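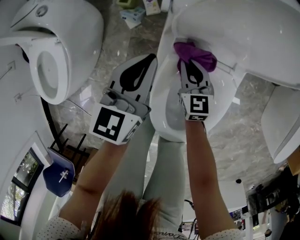 Wiping the inside rim of a toilet with the right-hand gripper and a purple cloth.

Dradico Hand Grippers, pair - review by Padmavathi Murthy

I record cleaning demonstrations at Wavham, and we have used the Dradico pair since January. You hold one in each hand, do the job yourself, and the recording goes to training. Before these we drove the arm remotely, and a single toilet took 14 minutes. I now get through 40 demos in a morning.

The fingers are flat and grip a crumpled cloth well. Pressing it up against a rim is where I expected slipping, and I get very little. Picking a cloth up off a tile floor is harder and takes practice.

Tracking depends on the marker blocks at the base of each gripper. Keep them facing out. When I turn my wrist too far inside a bowl the track drops, and that demo is gone. Of my last 337 I kept 331, so it is not a big problem - but the software only tells you at the end of the take, and it should beep.

My forearms get sore before my back does, and bending over a bowl is no fun for the back either. The manual is thin. Kurup, the shop we bought from, answered my setup questions the same afternoon.

Four stars. Our Preltville office has ordered a second pair.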